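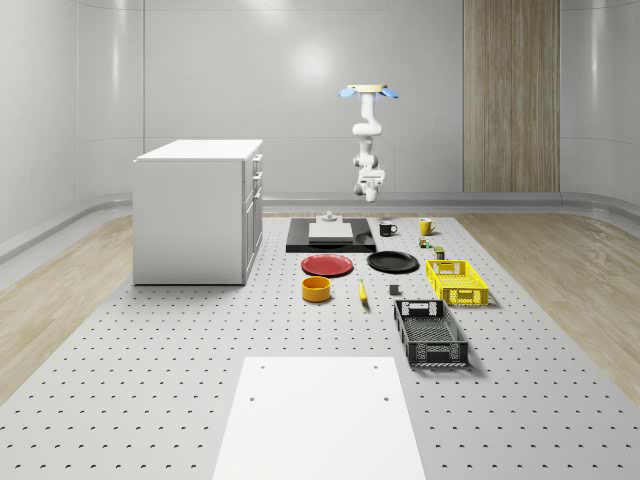 Bright room, big gray table, black mug at the back.

Ginevra Cocco
27 October 2024

1/ So many of you asked about my grandmother's recipe cards that I'm giving them their own thread. Get yourself a drink, because you know how I am once I start (sorry in advance!).

2/ There are 328 cards. She kept them from the year she got married, and hardly any of them say what the dish is. One just says "the good one, for Pusness." Pusness is the village where her sister lived, so I suppose it was good enough to carry on a bus.

3/ I spent most of the summer typing them up, and the handwriting was the least of it. She measured everything by things she owned. A "blue cup" of flour. A "Ji spoon" of salt. Ji was the little shop on her corner, and they gave out spoons one winter – my mother still has hers, thank goodness, so I could fill it and weigh it.

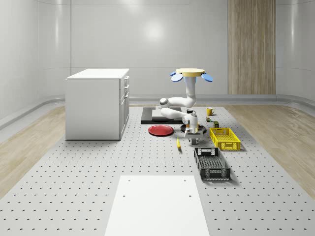 And once I had the spoon worked out, a whole stack of soups made sense at last. The bean one had been far too salty every time I tried it, and my poor family ate it without a word for years.

4/ The blue cup is long gone. I made her almond cake three times with different amounts of flour before my uncle took a bite, went quiet and cut himself another slice. I wrote the weight down right away, on the back of an envelope, and then I nearly threw the envelope out with the mail.

5/ If you have cards like these, please ask your older relatives now about the words they don't explain. My grandmother wrote "bake until Trasance" on 2 of hers. Trasance was a radio show! It came on at six, so you put the pan in after lunch and took it out when the music started.

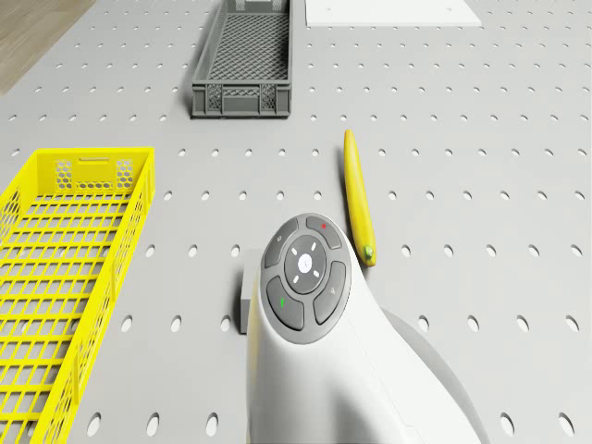
6/ The typed pages are going to Nallotora, the copy shop by the station, and I'm having them bound with a plastic comb so they lie flat by the stove. Every cousin gets one in December, and there are a lot of cousins.

7/ I did keep her notes in the margins. "Too sweet for your father." "Made this in the big snow." "Never again." I've typed those in just the way she wrote them, spelling and all.

8/ Almond cake recipe tomorrow, once I find that envelope.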